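Member notes: changes to the tool library

2023-01-29

The tool library on the ground floor of the Truto building has new borrowing rules from this month. Most of them are small. The main one is that loans now run for 14 days instead of a week. Members kept telling us that one weekend was too short for most jobs, and the returns book showed the same thing, with a lot of items coming back a day or two over.

You can have 4 items out at a time. A set counts as one item, so a box of drill bits or a socket set uses up one slot. Batteries and chargers go out with the tool they belong to and have to come back with it. Please don't swap a battery from one drill to another, even if it fits. We lost track of two chargers last fall that way.

Late fees stay as they were. If you need more time, write to the desk before the due date and we will renew the loan once, unless another member has asked for the same item. Floor sanders and the tile saw can't be renewed in spring, when the waiting list is long.

The Dorik sander is back from repair. It needed a new belt guide and a new switch. It takes the wide belts only – the narrow ones on the lower shelf are for the older machine. Sanding belts are sold at the desk at cost, and you pay for what you use. Unopened belts can be returned.

The Tornitex pressure washer has been retired. The pump was leaking and the part is no longer made. We plan to replace it by September, and would like to hear which size members would use. If all you do is patio furniture and bikes, the smaller kind is enough and much easier to carry up the stairs.

Hand tools for use in the workshop are not part of the loan system. They stay in the room. If something is broken or blunt, leave it in the tray by the door with a note saying what is wrong. Tape, glue and sandpaper in the workshop are shared, so let the desk know when a roll is nearly finished.

The workshop is open until 11 at night on weekdays. The entrance on Orbán Street is closed while the steps are being redone, so come in through the yard. The yard gate code is the same as before. Ring the bell if the light over the door is off.

The membership list has passed 2000 names, but many of those are people who signed up for one loan and moved away. We will be writing to everyone who hasn't borrowed in the past two years. If you get that letter and want to stay on the list, just reply to it.

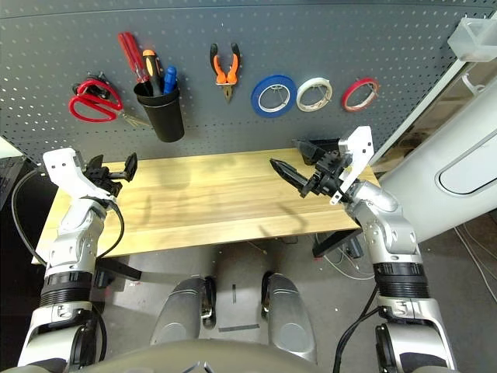
Pliers and tape on the workshop pegboard.

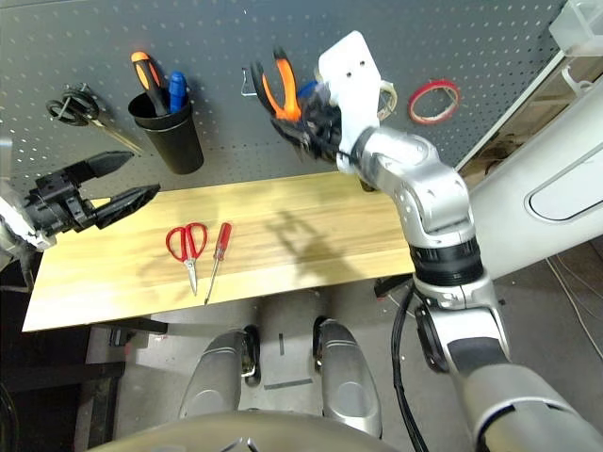

Can I return a tool for someone else?

Anyone can bring a tool back, as long as the loan slip is with it. The loan stays in the name of the person who signed for it, and so does any late fee.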